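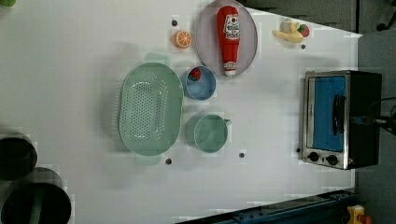 Green colander, cup, blue bowl and toy strawberry on a white tabletop.

To: osilton-beauty-bloggers
Subject: Re: [osilton-bb] December meetup: RSVP numbers and venue

On the list, a member from Flirinthorpe wrote:

> I still don't see my name on the sheet, although I filled in the form
> twice. Is the form broken? Also, are we at the Cino cafe again or at
> the place on Ibrahim Street? The blog post says one and the sign-up
> page says the other. And can I bring my sister? She doesn't have a
> blog but she takes my photos.

Taking these in order.

1. The form. It works, but it drops any entry where the blog address is typed without the http part. Your two entries went into the rejected tab. I moved one across and deleted the other. If anyone else got no confirmation message, check the address first and send the form again. Please don't write to me and fill in the form as well, as that is how we got duplicates in the spring. The sheet had 100 rows this morning. With duplicates removed it has 89.

2. The venue. It is the upstairs room on Ibrahim Street, Osilton. The sign-up page is correct. The blog post was written before Cino told us their back room seats 47, and it has now been edited. Readers who follow by feed may still see the old text. The entrance is at the side, next to the parking lot, and the stairs are steep. There is an elevator, but you have to ask at the counter for it to be switched on.

3. Guests. One guest per blogger, and the guest has to be on the sheet. Put the guest's name in the comments field. Guests get a seat and a drink but no sample bag. The bags are packed against the list of blogs, and I can't change that after the list is sent to the sponsors.

Other points that came up off list:

Name tags. Print size was too small last time. The tag will now carry the blog name in large type and your own name below it. Blog names longer than one line will be shortened. If you care how yours is shortened, tell me before the file goes to the printer.

Swap table. Unopened products only, and nothing past its date. Mascara and liquid liner are not accepted even if sealed, following the complaints in the spring. Bring items in a bag with your blog name on it. Whatever is left at the end goes back to the person who brought it.

Photos. Use one tag for all posts so that the roundup script can find them. The script reads the tag exactly as typed, including capitals. Last time it missed a third of the posts for this reason and they had to be added by hand. Resize before you upload to the shared album. The album held 1,631 files after the last meetup, many of them full size, and we ran into the storage limit. The long edge should be no wider than a normal blog column. Do not upload bursts.

Disclosure. If you write about anything from the sample bag, say in the post that it was given to you. The line goes at the top of the post. Two sponsors asked for this in writing and will check.

Parking. The lot behind the building is free after 6 p.m. Before that you need coins, as the machine does not take cards.

Still open: the projector. The room has one but the cable is an old type. If you have an adapter that you know works, reply to the list with the connector at each end.

Please trim quoted text when you reply. The digest readers were getting the whole thread each time.

--
osilton-bb list admin
To leave the list, send a blank message with "unsubscribe" in the subject line.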